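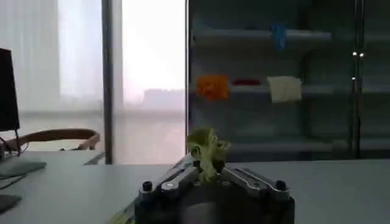
# Nillier 2 grasp planner, review after too many evenings with it

Posted 21st March

Short version: good planner, annoying config, docs half finished. Keeping it.

Longer version. I run a small parallel gripper with a wrist camera on a table by the window, which every vision person will tell you not to do. Before this I used Purnach for grasps. Purnach is fine on boxes and mugs. Hopeless on anything soft. It wants a closed surface, and a crumpled thing hasn't got one, so it sits there and resamples until the timeout. Nillier doesn't care about surfaces much. Takes a depth patch, scores finger placements, picks one. Crumpled yellow-green stuff held up between the fingers with the shelves behind it, which is the case I bought it for.

**Install.** Easy. One package, one license file, done before the coffee was. The camera driver bridge is separate and they don't mention it till page 124 of the manual. Why.

**Calibration.** Hand-eye wizard is the best I've used. It picks its own poses, and tells you when one was useless instead of quietly averaging it in. Redo it if you so much as look at the camera mount. I lost a Saturday to a loose screw and blamed the software teh whole time. Sorry, software.

**Perception.** Mixed. Segmentation on the table is solid, pale gray top and all. Backlight is another story. Auto exposure meters off the window, goes white up there, and the shelf side of the room drops into mud. Dark cabinet, dark panels, little white lights on the upright. It proposed a grasp on the lights. Twice. Crop the workspace and lock the exposure, both under `scene.limits`, and it calms down. Should be the default imo.

Also: it masks out your own gripper, but from a stock model. My finger plates are angled and stick up into view in a V, so I had to paint a mask by hand. There's a tool for it, ugly, works. Save often, no undo.

**Planning.** Where the money went. Default is 200 candidates per look and I never found a reason to raise it. Fast enough that the arm is the slow part. Approach paths are sensible, no weird elbow swings past the monitor, which Purnach loved doing. Soft-object mode closes slower and re-checks the width after contact. Leave it on for cloth and leafy bits. Turn it off for hard parts or you'll grow old.

**Control.** Talks to my Kowalchuk controller over the normal socket, no glue code. The jog panel looks like 1988. Gray buttons, tiny arrows, no keyboard shortcuts. Stop button is big though, and it stops.

**Logging.** Every attempt gets the camera still, the scores and the chosen pose in one folder. Really useful. Replay viewer crashes on long runs, Clolport (they sell it) say a fix is due in August. We'll see.

**Config files.** Yuck. Three formats. Units change between them, meters in one and millimeters in the next. Check before you hit run, the validator doesnt.

Would I buy again? Yes, for soft or lumpy things. If all you pick is boxes stay with Purnach and spend the difference on a decent blind for the window.

Four stars. Loses one for the config. Will update when the viewer fix lands.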